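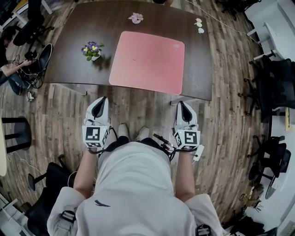
Grip is the first topic of our unit on friction. A surface holds an object when the friction force is bigger than the pull that tries to move it. The dark brown wooden table is one surface we will talk about, and its friction depends on what rests on it. For the Clonham problem, use a load of 300 N and a coefficient of 0.30.

## Texture and contact

The friction law has 2 parts: the normal force and the coefficient. Ridges change the second one, as in shoe soles and tires.
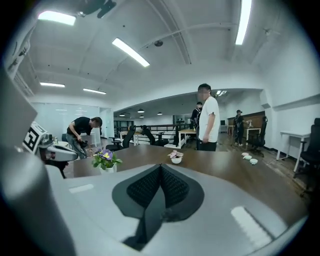

*Fig. 2. Black pad with fine diamond-patterned ridges and a groove in the middle.*

**Homework:** read chapter 3 and solve the Tollow ramp problem. Please show all units.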